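3.2 Naming the stone

Anyone who has tried to buy granite knows that the word means one thing to a geologist and something much looser to a person with a kitchen to sell. Our survey began with that gap. We wrote to 80 dealers in countertops, paving and garden ornaments and asked each of them for a list of everything they sold as granite. Militz sent a price list. Pilla sent a price list and an invitation to a trade fair. Krasniqi asked whether we were building a kitchen, and when told we were not, stopped writing.

The lists gave us 800 product names. Very few of them described a rock. Most described a mood, a coastline or a kind of weather, and several described all of these at once. Following Stoyanova, we sorted the names by their head noun and then by whatever adjective had been hung on it. "Royal" was popular. So was "antique," a bold claim to make for one rock over another.

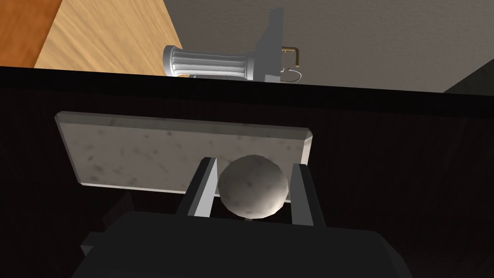
The harder question was what buyers thought they were getting. Hao and Softić, who ran the interviews, asked shoppers to say in their own words what makes a stone look like granite. The answers had little to do with quartz or feldspar. People said "speckles." They said "gray, with bits." One man said that he would know it when he dropped it on his foot, a test we coded under "weight" after some debate.

Speckling turned out to carry so much of the meaning that shoppers were happy to use the word for laminate, for enamel roasting pans and, in one case, for a bathroom scale. Hodžić has argued that this is a plain case of a material name turning into a pattern name, as happened with marble, and we agree with him up to the point where he brings in cheese.
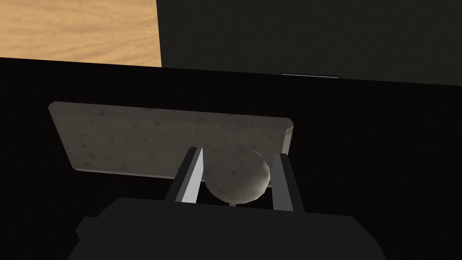

Figure 4. Stone texture on a round object and on a rectangular slab (rendered).

Shape mattered less than we had expected. Shoppers who accepted a speckled slab as granite mostly accepted a speckled ball too, though they were less sure what they would do with one. The dealers were firmer. Stanidau lists its slabs under "granite" and its balls under "decorative," whatever they are made of, and charges more for the second. Živković treats labels of this kind as shelf terms, meaning words that tell you which aisle to stand in, and we adopt her term in Section 4, where the adjectives are taken up again.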